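Why Did the Robot Stop? (The day Vimo squeezed too hard)
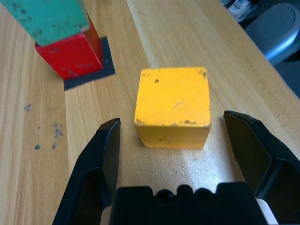
Robots make mistakes. Lots of them! Vimo is a robot arm and its job sounds super easy. Pick up a block, put it on the stack, go back for the next one. You could do that when you were two. But one day in November Vimo did it wrong, and then did it wrong again, and then somebody had to hit the big red button. Before we get to the button, think about what Vimo has to work out first. A yellow cube on the table, one black finger to the left, one to the right. A red block with a green one on top of it, on a dark mat. Which one do I grab? How far do I open? How hard do I squeeze? When do I let go? Four questions, and a robot has to get every one right or the block ends up on the floor.

So. What happened.

WHAT VIMO WAS SUPPOSED TO DO

Vimo works in a workshop called Toralberg. The person in charge of Vimo is Borghild Nordin. She's an engineer and she talks to kids about robots a lot, so most of this comes from her.

The job had a name, Pitus. (It's just a name. Engineers name everything.) Pitus goes like this:

Look for the block.
Open the fingers wide.
Move so the block is in between.
Close the fingers.
Lift.
Move over the stack.
Let go. Gently!!

Vimo had done Pitus 2106 times before that day. Borghild knows the number because the computer writes down every single try in a long list. The list is called a log. Like a diary but really boring. "Opened. Closed. Lifted. Opened. Closed. Lifted."

Boring is good though. Remember that, we'll need the boring list later.

WHAT WENT WRONG

On try number one of the morning Vimo opened up, moved in, closed... and kept closing. Squeeze squeeze squeeze. The block was already held tight. Vimo didn't know that. It thought it was still holding air.

Have you ever picked up something with thick winter gloves on? You can't really feel it. So you grip extra hard just in case. Now imagine the gloves are so thick you feel nothing at all. How would you know when to stop?

That was Vimo's problem. Then it got worse. When you squeeze a smooth thing too hard and a bit crooked, it shoots out. Try it with a wet bar of soap (in the bath please, not the living room). The block popped out sideways, slid right off the table and went clonk on the floor.

And Vimo? Vimo lifted its empty fingers, carried nothing over to the stack, and let go of nothing. Very gently.

Then it went back for the next one and did the same thing again. Clonk.

THE BIG RED BUTTON

Borghild pushed the emergency stop. Grown-ups call it an e-stop. It's a big red button and it does one thing: the robot stops moving. Right now. It doesn't finish what it's doing first.

Why is the button so big? So you can hit it with your whole hand, even if you're scared or in a hurry. Small fiddly buttons are no good when you're in a hurry.

Some things kids ask about the button:

Does it hurt the robot? No. Robots can't feel hurt.

Can anybody press it? Yes! Anybody at Toralberg is allowed, even visitors. You won't get in trouble. Pressing it when you didn't need to is fine. Not pressing it when you did need to is the bad one.

Does the robot start again when you let go of the button? No, and that's on purpose. The button stays down. Someone has to look around, check that no people are close, un-press it, and then tell the robot to start. Two seperate steps so it can't happen by accident.

WHY NOT JUST GRAB THE BLOCK?

Good question. The block was right there on the floor. Why not just run over and pick it up?

Well, Vimo was going to move again. A robot arm doesn't look where you are, unless somebody has given it a way to do that. It doesn't think "oops, a kid." It goes to the next place on its list. And an arm that was squeezing too hard with a block might squeeze too hard with a hand.

Borghild's rule is: stop first, reach second. Every time. She does it even when she's only going in to pick up a pencil.

There is a line of tape on the floor too. When Vimo is switched on, you stay behind the tape. It's 10 big steps from the door, kids always count it on the tour.

FINDING THE PROBLEM (DETECTIVE PART)

Now the boring list gets useful!

Borghild opened the log and put two bits next to each other. A good try from the day before. A bad try from that morning.

In the good try, the fingers closed, and then the squeeze number went up. Up, up, up to 9. When it got to 9 Vimo stopped squeezing and started lifting. Nine means "got it."

In the bad try, the fingers closed and the squeeze number was... 0. Still 0. Still 0. The block was being squished and the number said 0!

So was Vimo broken? Was the program wrong? She had three guesses.

Guess 1: the program got changed. She checked. Same program as always. Nope.

Guess 2: the motor was too strong. She tested the motor with no block at all, standing well back. It moved just fine. Nope.

Guess 3: the part that feels the squeeze wasn't talking to the computer. That part is called a sensor. A sensor is how a machine finds out about something, like your skin tells you the bath is too hot.

She switched the power off and followed the sensor wire with her finger, all the way down the arm. And there was the trouble. A tiny plug had wiggled halfway out. Every time the arm moved it shook the plug a little bit. After all those tries it came loose.

One plug! Smaller than a pea.

WAIT, SO WHY DID IT SAY 0?

This is the sneaky part so read it slow.

When the plug came out, the computer got no message from the sensor. No message at all. But the program had a box for the squeeze number and it had to put something in the box. So it put 0.

But 0 also means "I feel nothing, keep squeezing."

See the mix up? "I feel nothing" and "I can't feel" are different. If your friend is quiet on the phone, maybe they have nothing to say. Or maybe the call got cut off. If you don't check, you could be chatting to nobody for ages.

Vimo never checked if the call was cut off. Nobody had told it to.

HOW THEY FIXED IT

The quick fix took a minute. Push the plug back in. Click. Done.

Borghild says a quick fix is never enough, because the plug could shake loose agian next month. So there were more fixes.

A little clip now holds the plug. It can't wiggle out by itself.

The sensor now sends a tiny "still here" message all the time, even when nothing is happening. If the message goes missing, Vimo freezes and a light comes on.

There's a limit on how far the fingers can close and how hard the motor can push. So even if the sensor lies, the squeeze can't get too big.

And Vimo checks its own work now. After it lifts, it looks: am I holding something? If not, stop and ask for help. No more carrying nothing to the stack.

Then they tested it. They pulled the plug out on purpose! With everyone behind the tape. Vimo froze, the light came on, the block stayed where it was. Hooray. They did that test 74 times.

There's a second robot at Toralberg, Nyaga. Same kind of fingers, same kind of plug. Nyaga hadn't done anything wrong. They checked it anyway and gave it a clip as well. If one machine has a weak spot, go look at its cousins.

WAS IT VIMO'S FAULT?

Kids ask this one a lot. No. A robot can't be naughty. It does what its program and its parts make it do. When something goes wrong people ask "what let this happen?" and then they change that thing.

Borghild wasn't mad at anyone either. She wrote the whole story down and stuck it on the wall, so the next person who sees a 0 where a 9 should be will know where to look.

TRY IT AT HOME: THE THICK GLOVE GAME

You need: a wooden block or a plastic cup, thick gloves or oven mitts, a blindfold, a friend.

Put the gloves on. Put the blindfold on. Sit down at a table.
Your friend puts the block somewhere in front of you. Or doesn't! They get to pick.
Use two hands like two robot fingers. Close them slowly until you think you've got it.
Lift. Say out loud "holding" or "not holding" before you peek.
Swap.

Now play again without the gloves. Much easier, right? Your skin is a realy good sensor.

Harder version: your friend is the "still here" message. They tap the table, tap, tap, tap. If the tapping stops you have to freeze. See how fast you can do it.

WORDS TO KNOW

Gripper: the hand part of a robot arm. Vimo's has two fingers.
Sensor: a part that finds out about something (squeeze, light, heat) and tells the computer.
Log: the list of everything the robot did.
E-stop: the big red button.
Fault: when a part doesn't do what it should.

Got a question for Borghild? Ask a grown-up to help you send it in. She reads them at lunch. Next time we find out why Nyaga kept bumping into the same shelf.

Posted February 13, 2021

9 comments | 74 shares
Contact us | © 2021 Toralberg Workshop | Back to top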